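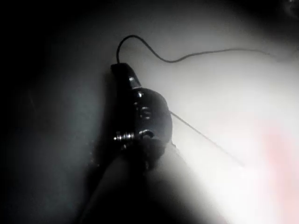 Black on white, loop near the top

Thread memory and loops on practice pads

Kodikara Boards > Skills and Practice > Knots and Suturing
Views: 2,990

greyharbour
Posts: 167
Posted 19:42

Looking for advice on thread for practice. I've been using the black Jismont from the big reel and it won't lie flat. Every length keeps the curl of the reel, so when I go for the first throw I'm picking up a loop I didn't want while the one I did want has slid off the jaws. It shows up beautifully on a pale pad, which is why I bought it.

I've tried cutting shorter lengths. That helps with the curl but then I run out of tail on the third throw. I'm doing plain instrument ties, double throw first, then singles.

Is it the thread or is it me?

pursestring
Posts: 849
Posted 20:05

Bit of both, I'd guess. Reel thread always curls. Draw the length through your gloved fingers a couple of times before you start, slowly, with a bit of tension. Don't yank it or you'll just put a different kink in.

How long are you leaving the short tail? Most people who lose the loop have left it far too long, then have to chase the end across the pad.

greyharbour
Posted 20:11

Probably too long, yes. I'll try that.

marrowfat
Posts: 2
Posted 20:30

I'd change the thread. We had Jismont on the course at Tumport and it went fuzzy after a few passes, especially where you'd gripped it. Once it's fuzzy it drags through the pad and the knot locks before it's down. I went over to a smooth monofilament and never looked back.

pursestring
Posted 20:48

Monofilament has more memory than braid though, so that's an odd cure for curling. It'll slide better, I'll give you that, but you'll need extra throws and it springs open if you let go early. For someone learning to form the loop I'd stay on braid and throw away any length that's been gripped in the middle.
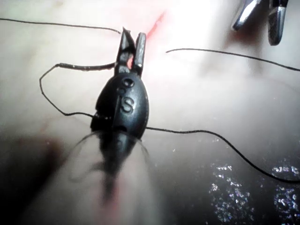
The other thing is where you hold it. Grip near the end that's going to be pulled through and leave the rest of the length alone. If you clamp halfway along and then drag the loop round, the thread twists on itself and you get that hook shape off to one side that always wants to go over the wrong way. Open the jaws only as far as you need as well. Wide open jaws catch thread.

marrowfat
Posted 21:02

Fair point on memory. I still say the fuzz is worse. The loop you can fix with practice, worn thread you can't.

tidewrack
Posted 21:15

Nobody has mentioned the pad. I had a Skornorska one that was so tacky the thread stuck wherever it landed. Wiped it down with a damp cloth, let it dry, much better. I'd do that before buying anything.

pursestring
Posted 21:20

Agreed, do the pad first, it costs nothing.

greyharbour
Posted 22:37

Wiped the pad, cut the tail right down, pulled the thread through my fingers. Much less fighting. Still dropping the odd one when I cross over for the second throw.
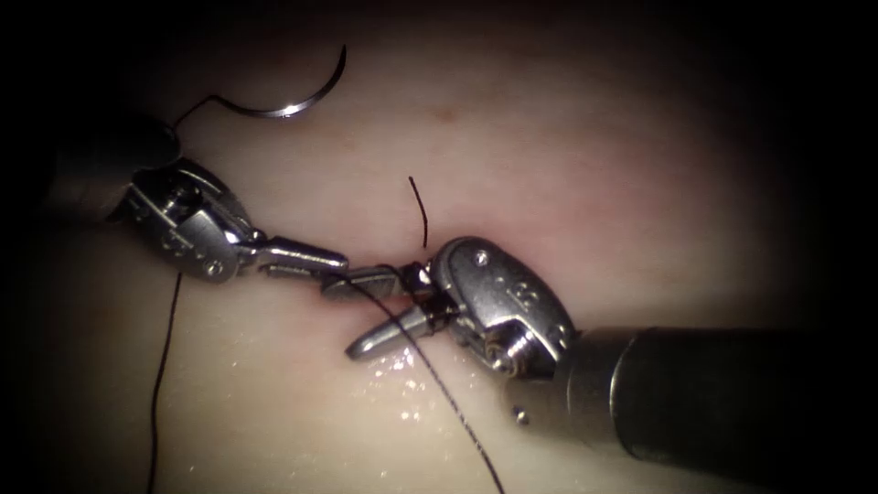
Re: Crossing over for the second throw

tidewrack
Posted 22:50

Bring the tips close together before you do anything with the loop. If they're far apart you've got a long bit of slack in the middle and it'll go where it likes. And park the needle well off to one side, where you can still see it but the thread isn't lying across it.

marrowfat
Posted 22:58

I keep hold of the needle while I wrap. Saves looking for it afterwards.

pursestring
Posted 23:06

I'd put it down on a pad. Holding on to it is a habit you'd have to be careful with, and it makes the wrap clumsy. Each to their own.

greyharbour
Posted 23:14

Putting it down for now. I'll finish the Jismont reel and then try the smooth stuff to compare. Does anyone know if Kodikara sell short packs? I don't want another whole reel.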